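Chapter 2
Light, Surfaces and Shade

Hold your hand close to a sheet of paper under a desk lamp. The shadow is dark and its outline is easy to trace. Lift the hand slowly and the outline starts to blur. The shadow gets paler toward the rim, and after a while it is hard to say where it ends.

The reason is the size of the lamp. A very small source would throw a sharp shadow at any height. A real lamp has width, so some points on the paper can see part of it past your fingers and some can see none of it. The fully dark part is called the umbra. The lighter band around it is the penumbra.

This chapter deals with both, and then with the surface itself. A matte finish scatters light in many directions – a polished one sends most of it off at a single angle. Section 2.3 explains how to measure the difference with a simple light meter.

You will need a ruler, a lamp with a frosted bulb and a sheet of plain gray card. The readings in Table 2.1 were taken by Orla Ó Riain and Cathal Madigan, who repeated each one 15 times. Work through their method before you try your own. 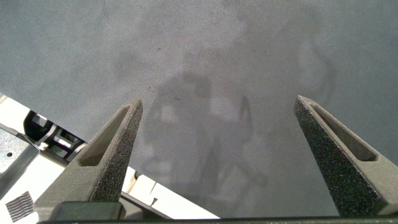 Key terms for the chapter are umbra, penumbra, diffuse reflection and specular reflection. Definitions are given in the glossary.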